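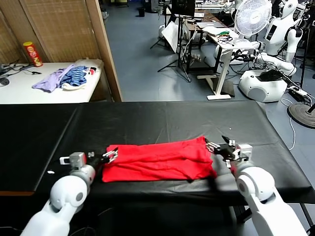
Folding a red garment on a table covered in black cloth.

Fold Fewer Clothes, and Fold Them on a Table

I have folded laundry on a bed for most of my adult life, and I think most people I know do the same. The bed is close to the dresser and it's big enough. It is also soft, low and the wrong color for half of what goes on it. My argument is simple. If a piece of clothing is worth folding, it should be folded on a hard table at waist height. If it isn't worth that, it should go in a drawer the way it came out of the dryer.

Start with the table. A shirt laid on a mattress sinks wherever you press it. You smooth one sleeve and the other one moves. On a firm surface the cloth stays where you put it, and you can pull an edge straight without dragging the whole bedspread along. You also stand upright. I do laundry on Sunday, usually two loads, and after years of bending over the bed my back was sore until dinner. I moved to the kitchen table last winter and the soreness stopped.

A dark cover helps too, at least for light and bright clothes. Red on black is easy to read. You can see where the hem is, which corner is out of line, and where a crease has set in. For navy and charcoal I take the cover off and use the bare tabletop, a pale one. It takes a few seconds.

Now the part people argue with me about. I don't think a fold has to be neat. A rough rectangle with some wrinkles in it is a finished fold for anything you wear around the house. Store displays have given us a bad standard. The sweaters on the shelf at a place like Durar are folded around a board by people who are paid to do it again as soon as a customer picks one up. A T-shirt at home has to fit in a drawer and come out again without pulling three others with it. Getting it from decent to perfect takes longer than getting it from a heap to decent, and you lose all of that work the first time you dig for something underneath.

I do keep one rule, and it's about the top edge. Take both upper corners, pull until the line between them is straight, and fold from there. The bottom can be a little off. When the top line is crooked, every fold after it comes out crooked too, and you end up with a lump.

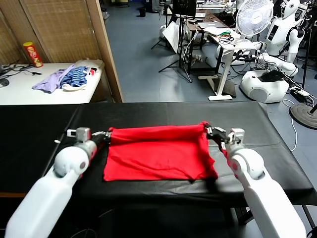
Golnar Shirazi disagrees with most of this. Her view is that the bottom hem is the only line worth caring about, because the hem is cut straight and a neckline never is. She folds from the hem up, on the floor, and says a table just collects things that were never laundry in the first place.

She has a point about tables. Mine gathers mail, snacks and chargers all week, and on Sunday I have to push it all to one end before I can start. I still prefer that to kneeling. On the hem I'd say she is right for T-shirts and wrong for anything with a loose or rounded bottom, and I own more of those than she does.

Where I won't move is on the unfolded pile. Socks, underwear, pajamas, rags and gym clothes don't need folding at all. I counted once, and in a normal week 28 pieces in my laundry went straight into drawers with no harm done. Clothes that are going to be worn the next day can stay in a heap at the end of the table overnight.

Folding boards are another thing I'd skip. I bought a Cendska one and used it for a month. It made every shirt the same width, and that width was too wide for my dresser. It's in the hall closet now, behind the ironing board, and anyone in Groroston who wants it can come by and get it.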